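Home | Tables | Seating | Planters | Care & Repair | Contact

The Morkenik Long Table
Posted January 15, 2021 by the Jitlow workshop

If you have ever tried to fit a family supper, a half-done puzzle and somebody's homework onto one small round table, you already know why we started making the Morkenik. It's a long, plain rectangle of a table in a light honey brown, and it has been our steadiest seller since we first put one in the shop window on Pillay Street back in September (the window one sold in 3 days, and we had to go and build another!).

We keep the shape simple on purpose. There is no fancy edging to catch crumbs, and the grain runs in nice straight streaks, so your eye goes down the length of the top and the whole room feels a little calmer. The finish has a soft sheen to it, enough to pick up the light from a window without turning into a mirror.

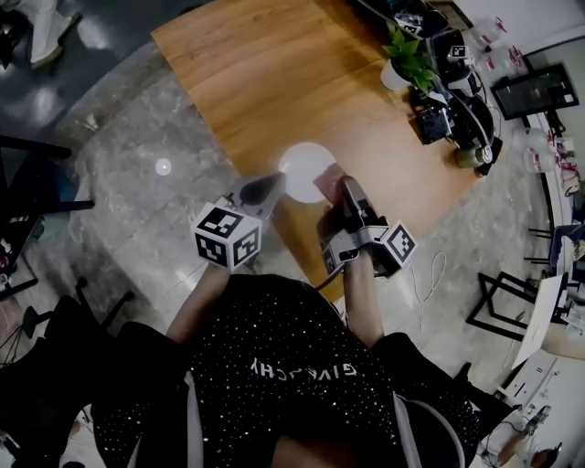

The Morkenik in honey brown, with a leafy green plant in a white pot along one side.

We do love a plant on a table, and the long top gives you room to keep one there all year and still have space to work. Slip a saucer under the pot, please, and wipe up any drips when you water. For everyday cleaning a soft damp cloth is plenty, then a dry one after. Twice a year or so, rub in a little of our Durkach wax, going with the grain, and leave it overnight before you put anything back.

The Morkenik is $1,095 and is built to order, so allow 16 working days before it leaves us. Delivery is free within 20 miles of the shop, and we'll carry it in and set it wherever you like, even if you change your mind once or twice. Wax is sold separately. Come by and run your hand over one, we're always glad of the company.

16 shares | 3 comments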